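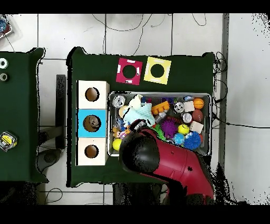 그림 7-1. 분류 작업대와 물건 통, 통 위로 들어온 로봇 팔

7. 걸림 정지 발생 시 조치

7.1 적용 범위
이 절은 Rebelo 분류 셀이 혼합 물건 통에서 물건을 집다가 멈춘 경우의 조치 순서를 설명합니다. 대상 고장 코드는 454(들어올림 중 하중 초과)와 524(하강 중 외력 초과)입니다. 통신 오류나 전원 이상으로 멈춘 경우에는 8절을 먼저 보십시오.

두 코드는 모두 팔이 제자리에서 멈추고 그리퍼가 마지막 벌림 폭을 유지하는 정지입니다. 브레이크는 잠기지만 그리퍼에는 힘이 남아 있습니다. 화면에 '정지'가 표시되어 있어도 손을 넣어도 된다는 뜻은 아닙니다.

경고
비상정지를 누르지 않은 상태에서 통 안에 손을 넣지 마십시오. 걸려 있던 물건이 빠지는 순간 팔이 위로 튈 수 있습니다. Hirberg 현장의 시운전에서 작업자가 엉킨 끈을 한 손으로 당기다가 손등을 다친 일이 있었고, 7.3의 순서는 그 뒤에 바뀐 것입니다.

7.2 코드별 주요 원인

코드 454
그리퍼가 물건을 문 채 올라가다가 하중이 설정값을 넘으면 발생합니다. 집은 물건이 무거워서 나는 경우는 드뭅니다. 대부분 다음 중 하나입니다.
- 술이나 가닥이 많은 물건이 옆 물건과 엉켜 함께 딸려 올라옴
- 천의 한쪽 끝이 다른 물건 밑에 눌려 있음
- 손가락이 통의 테두리나 손잡이 구멍에 걸림

코드 524
내려가던 손가락 끝이 단단한 면에 닿으면 발생합니다. 캔 윗면, 나무 블록의 모서리, 통 바닥에서 자주 납니다. 깊이 값이 잘못 들어온 경우에도 같은 코드가 나옵니다. 투명한 병과 광택이 있는 뚜껑은 깊이 값이 비거나 실제보다 낮게 읽히기 쉽습니다.

7.3 정지 해제

1. 비상정지를 누릅니다. 조작반의 적색 표시등이 켜졌는지 확인합니다.
2. 화면의 고장 코드와 발생 시각을 점검표에 적습니다. 재시작하면 화면의 코드는 지워집니다.
3. 작업대 옆에서 손가락 주변을 살핍니다. 이때 팔이나 그리퍼에 손을 대지 않습니다.
4. 손가락이 물건을 물고 있으면 그 물건이 다른 물건이나 통에 연결되어 있는지 봅니다.
5. 팔이 휘거나 당겨진 상태로 보이면 7.4로 갑니다. 그렇지 않으면 다음 단계로 진행합니다.
6. 비상정지를 풀고 모드 스위치를 '수동'에 놓습니다. 허가 스위치를 쥔 사람 외에는 모두 작업대에서 물러납니다.
7. Parkeck 조작 화면에서 '그리퍼 열기(저속)'를 누릅니다. 손가락이 완전히 벌어질 때까지 기다립니다.
8. '수직 후퇴'를 누릅니다. 팔이 최대 300 mm 올라간 뒤 멈춥니다.
9. 다시 비상정지를 누르고 통 안을 정리합니다.

주의
7단계와 8단계의 순서를 바꾸지 마십시오. 그리퍼를 열기 전에 후퇴하면 통이 함께 끌려 올라오거나 손가락 끝 패드가 벗겨집니다.
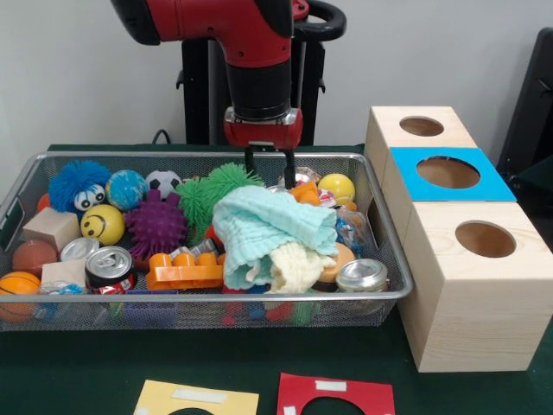
수직 후퇴 중에는 손가락이 테두리 위로 완전히 올라올 때까지 가로 방향 버튼을 쓰지 마십시오. 손가락이 테두리보다 낮은 위치에서 옆으로 움직이면 통 벽을 밀게 되고, 이때는 코드 524가 바로 다시 뜹니다. 높이가 애매하면 수직 후퇴를 한 번 더 실행합니다.

7.4 엉킴이 심한 경우

손가락을 열어도 물건이 떨어지지 않거나 가닥이 손가락 사이에 감겨 있으면 다음과 같이 합니다.

1. 비상정지를 누르고 주 전원 스위치를 내립니다. 잠금 고리를 채웁니다.
2. 한 사람이 팔의 손목 부분을 받칩니다. 손가락이나 케이블을 잡지 않습니다.
3. 다른 사람이 통 쪽에서 물건을 하나씩 빼냅니다. 위에 덮인 천부터 걷어 냅니다.
4. 남은 가닥은 끝이 둥근 가위로 자릅니다. 칼은 쓰지 않습니다.
5. 손가락 끝 패드와 나사를 확인합니다. 패드가 들떠 있으면 교체합니다.
6. 공구와 잘라 낸 조각을 작업대에서 모두 치우고 잠금 고리를 풉니다.

이 작업은 혼자 하지 않습니다. 두 번째 사람이 없으면 잠금 상태로 두고 담당자를 부르십시오.

7.5 재시작 전 점검

1. 물건이 통 테두리 밖으로 걸쳐 있지 않은지 확인합니다. 길게 늘어진 천은 접어 넣습니다.
2. 통이 작업대의 지정 위치에 놓여 있는지 확인합니다. 밀린 통은 손으로 제자리에 맞추고, 위치 보정으로 대신하지 않습니다.
3. 구멍 상자와 구멍 카드가 밀렸는지 봅니다. 카드의 테이프가 떨어졌으면 새로 붙입니다.
4. 바닥 케이블이 팔의 동작 범위나 사람이 다니는 길로 나와 있지 않은지 확인합니다.
5. 비상정지를 풀고 수동 모드에서 '원점 복귀'를 실행합니다.
6. 빈손 하강 시험을 4회 실시합니다. 매번 통의 다른 구역을 지정합니다.
7. 시험 중 고장 코드가 없으면 자동 모드로 전환합니다.

참고
빈손 하강 시험에서 같은 구역만 코드 524가 반복되면 그 구역의 깊이 값을 의심하십시오. 투명하거나 반사가 심한 물건을 다른 구역으로 옮기고 다시 시험합니다. 그래도 반복되면 9.2의 카메라 보정을 실시합니다.

7.6 하중 한계값 변경 금지

코드 454가 잦다고 해서 하중 한계값을 올리지 마십시오. Zerdale 현장에서 값을 올린 채 야간 운전을 하다가 손목 축의 커플링이 손상되었습니다. 값을 바꾸어야 할 때는 Teresa Henriques에게 점검표 사본을 보내 승인을 받습니다. 승인된 값은 제어기 문 안쪽의 표에 적고 이전 값도 지우지 않고 남깁니다.

같은 교대 시간에 코드 454가 세 번 나면 자동 운전을 중단합니다. 통을 비우고 가닥이 긴 물건을 따로 모은 뒤 다시 채우십시오. 중단 기록은 당일 Darius Krūmiņa에게 전달합니다. 기록에는 다음 내용이 있어야 합니다.
- 코드와 발생 시각
- 정지할 때 그리퍼가 물고 있던 물건
- 손가락이 테두리보다 위였는지 아래였는지
- 패드 교체 여부

패드를 교체한 경우 떼어 낸 패드는 버리지 말고 봉투에 넣어 점검표에 붙여 둡니다. 교체 순서와 나사 조임값은 10.1에 있습니다.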